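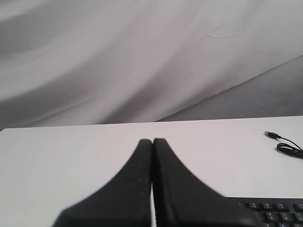

Gripper trials: progress report to the Lengyel fund

Prepared by Yi-an Um, Fuston workshop
12th March

Where we are

We are well into the second stage and I'm very happy with how it is going. The grant was for comparing two sets of fingers on the same arm, with the same wrist camera, doing the same small desk jobs. The Citen fingers are the slim, stiff pair that came with the arm. The Zalia fingers are the black pair with the wide base and the rounded tips. Both sets have now been through all four tasks at least once, and we have 138 usable runs on file.

The four tasks are picking up a USB cable by its plug, moving a loose coil of cable without snagging it, pressing a named key on a keyboard, and sliding a keyboard square to the table edge. They sound dull on paper. They are very good at showing up the difference between one finger and another, and the thin cable in particular has taught us more than anything else on the list.

What we have found so far

The Zalia fingers are better on cable. The inner faces meet along nearly their whole length, so a cable that slips down from the tips is still held further back. With the Citen pair it tends to roll out sideways, and the arm carries on to the drop point with nothing in its grip (we have a fine collection of these).

Key pressing has gone the other way. The narrow Citen tips land on one key nearly every time. The rounded Zalia tips do well when fully closed and straight above the key, but if the wrist comes in at a slant they catch the neighbour. We tried the number row first, as the printing there is easy for a person to check afterwards, and then moved down to the letters. I would like to repeat this with the wrist held upright throughout before we mark either pair down.

Sliding the keyboard was a draw. Both sets manage it, and the remaining trouble is with how hard the arm pushes, so that part belongs to the controller.

The camera

A good deal of the last few weeks went into the view from the wrist. The broad Zalia base takes up a large share of the lower part of the picture, and anything close in on either side can disappear behind it. A keyboard near the right-hand corner is half lost before the arm has even started to move. The fingers are also soft in the picture low down, where they are nearest the lens, though the tips are clear enough to steer by.

We raised the camera mount by 3 mm, which helped more than I expected. A bigger lift shows more of the table but makes the tips harder to follow at the moment of contact, so we have stopped there for now.

The white table and the pale cloth behind it are staying. Black cable and black keys stand out strongly against them, and the even light leaves hardly any shadow to confuse the plug finder. The folds in the cloth worried me at first. I compared a batch of runs with the cloth pulled flat against a batch with it hanging loose and found no difference worth reporting, so we let it hang.

Wear

The black finish on the Zalia fingers has picked up faint scuffs and small pale specks. Grip on the cable has not dropped off as far as we can measure. I will go on checking the closed gap at the start of each session, and the readings are in the shared folder with the run sheets.

Changes to the plan

We had meant to test a second controller alongside the fingers. I have moved that to the final stage. Changing the controller and the fingers in the same stretch would have left us guessing which one to thank for a good result, and the finger results are interesting enough to deserve clean numbers.

Spending is within the budget for this stage. The only item we had not planned for was a spare mount plate – the first one was drilled for the old camera position and would not take the new one.

Next steps

Repeat the key pressing task with the wrist upright, both finger sets.
Run the coil task with the plug facing left, right and away from the arm.
Fit the second controller and repeat the keyboard slide.
Send you the full run sheets and a draft of the final report in July.

One request: if the fund is happy for us to keep the Zalia fingers past the end of the loan, I would love to try them on a flat ribbon cable. Please let me know before we book the final stage, as it would need an extra two days on the arm.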